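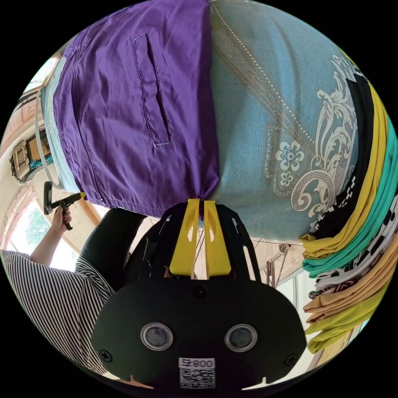
Wie lange braucht man, um einen Kleiderstapel ordentlich zusammenzulegen? Länger, als die Ratgeber behaupten, und am längsten dauern die Teile mit Taschen und Nähten.

Notizen zum Vortrag »Falten, stapeln, vergessen«, Belovport, Februar 2024

Einstieg
Begrüßung kurz halten. Gleich die Zahl aus dem Kursheft von Piltumis nennen: 957 Handgriffe soll man im Monat sparen. Pause. Fragen, wer das nachgemessen hat. Im Heft steht dazu nichts, ich habe zweimal geschrieben und keine Antwort bekommen.

Zum lila Teil
Auf die Tasche zeigen, helle Steppnaht ringsum. Leicht glänzender Stoff, und trotzdem voller Falten. Die Methode »Kante auf Kante« setzt voraus, dass der Saum gerade liegt. Am Saum anfassen finde ich noch vernünftig — aber dann bitte erst glattstreichen und danach falten. Romana Kopecký macht es umgekehrt und schwört darauf. Ihr Argument vorlesen, fair bleiben.

Zum Stapel rechts
Senfgelb, Blaugrün, das schwarz-weiß Karierte, weiter unten Orangebraun und Gelbgrün. Sortieren nach Farbe? Sieht im Regal hübsch aus. Wer morgens einen Pullover sucht, sucht aber einen warmen und keinen gelben. Hoch gestapelt heißt außerdem: Wer das Unterste will, hebt alles an. Bradley Kershaw wird hier widersprechen, ihm das Wort geben, höchstens 3 Minuten.

Zum hellblauen Stoff
Paisley, kleine weiße Blüten. Große Tücher falte ich zu zweit oder gar nicht. Das Faltbrett von Bokon taugt dafür nicht, es ist zu schmal. Für Hemden geht es so. Preis lieber weglassen, sonst reden wir nur noch darüber.

Falls noch Zeit ist
Die Sache mit dem Stehendfalten. Agnese Pärn hat es bis Mai durchgehalten, danach lag wieder alles flach. Vorsicht, ein Haushalt beweist gar nichts, auch nicht für meine Seite.

Schluss
Fragen sammeln. Wasser mitnehmen, das Mikrofon vorne links ist das leisere.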